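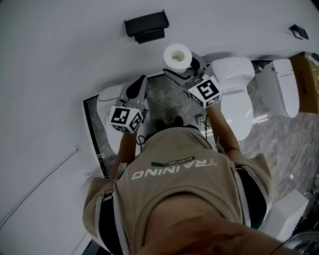
T-shirt with the word "TRAINING" across the chest, seen from above.

Reading time: 2 minutes
Print | E-mail

Bilinon adds scheduled food waste collection for small commercial premises

Bilinon will extend its commercial collection service in July to include separated food waste from cafes, guest houses, small offices and convenience stores. The service is open to new accounts and to customers who already have a mixed recycling or general waste contract.

Food waste will be collected in lidded carts with a capacity of 60 gallons. Premises with limited storage can request a 30-gallon cart at a lower rate. Both sizes are fitted with a locking lid and are exchanged for a clean cart at each collection. Customers may choose one, two or three collections per week and can change the frequency once per billing period without a fee.

Collections will run on 38 routes. Trucks leave the Favumton depot at 5 a.m., and carts must be at the agreed collection point before that time. Each cart carries a tag that is read at the truck lift. The reading records the account number, the time of collection and the net weight, and these entries appear on the monthly statement.

"Until now, our smaller accounts paid for food waste at the general waste rate," said Chaltu Tsegaye, commercial services manager at Bilinon. "The new tariff charges it separately, by weight, with a fixed fee for the cart."

Accepted material includes cooked and raw food, coffee grounds, tea bags without plastic mesh, and unbleached paper towels. Liquids, cooking oil and packaging labeled as compostable are not accepted – cooking oil remains available as a separate collection. Loads found to contain glass or metal will be charged at the general waste rate, and the customer will be notified by e-mail.

Material will be transferred at Favumton and sent for anaerobic digestion. The transfer bay has been resurfaced and fitted with a second drain and a new weighbridge display.

"The bay can hold 800 carts in rotation, including those in the wash line," said Erick Barasa, depot supervisor.

Existing customers will receive a revised rate sheet with their next statement. No change will be made to current contracts unless the customer requests it.

Media contact: Sumeya Abera, Bilinon press office

Contact us | Copyright Bilinon. All rights reserved. | Back to top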